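Stuck in Starndale, with paperwork

May 21, 2025

Those of you who have been following the saga of our members abroad will be glad to hear that the Brodgate party is home. All 15 of them landed last night, tired, cross and carrying a surprising amount of cheese. Their luggage is expected separately, on a date the airline describes as "soon".

For anyone who missed the last issue, the group left for Starndale on what was meant to be a nine-day choir exchange. On day eight the ferry company Nurmi cancelled its sailings over a licensing row with the port, and every foreign visitor without a residence stamp was told to report to the old customs hall at Drultach and wait. They waited there for 163 hours. We know this because one of the tenors kept a tally in the back of his hymn book, and he has since read it out to anyone who stood still.
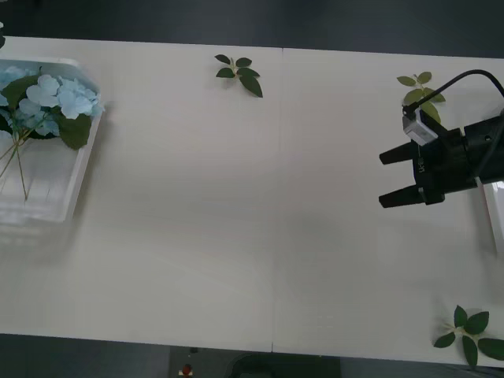 White tables, pushed together.

It wasn't cruel, by all accounts. There were camp beds, there was soup, and the guards were polite in the way people are polite when they have been told nothing either. The trouble was that leaving needed a form, the form needed a stamp, and the stamp lived in an office which had closed for a local holiday. When it reopened, the stamp had the wrong year on it. A new one was sent for.

Back here, the families did what families do and rang everyone. The consulate's out-of-hours line offered a menu of five options, of which the nearest fit was "lost or stolen passport". Several people pressed it out of sheer hunger for a human voice. Our own office sent 900 emails in four days (we have checked, and yes, some of those were to each other) and got back a great many automatic replies wishing us a pleasant week.

What finally moved things was the consul herself, who drove up to Drultach in her own car and sat down in the customs hall with the rest of them. She said she was happy to stay for as long as it took and asked what time the soup came round. By the afternoon a stamp had been found. It had been in a drawer.
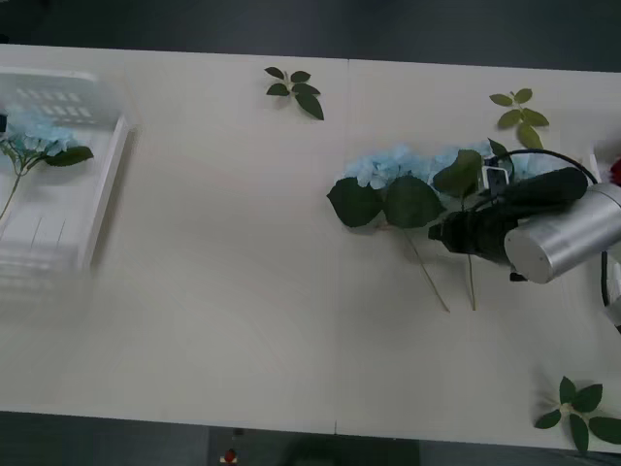 The bill is another matter. Everyone held at Drultach was handed an invoice for "accommodation and care", payable before boarding, and most put it on a credit card and worried about it later. Later is now. The Starndale authorities say refunds will be considered in September, and that claims must be made on paper, in duplicate, with the original receipt. The receipts were collected at the gate on the way out. We have written to ask for them back.

If you were in the group, please send us a copy of your card statement and anything you signed, even if you couldn't read it at the time. A petition asking for a proper emergency contact for visitors has passed 1,000 names, and there are sheets to sign at the front desk as well as the one online. Please sign only once - we've had to cross out a few enthusiasts.

The exchange choir from Starndale is still due here in the autumn. They have asked, a little nervously, whether they will need a form. We've told them to bring a coat.

Lost property from the trip: one grey scarf, two left walking boots and a pitch pipe. Collect from the office any weekday before four.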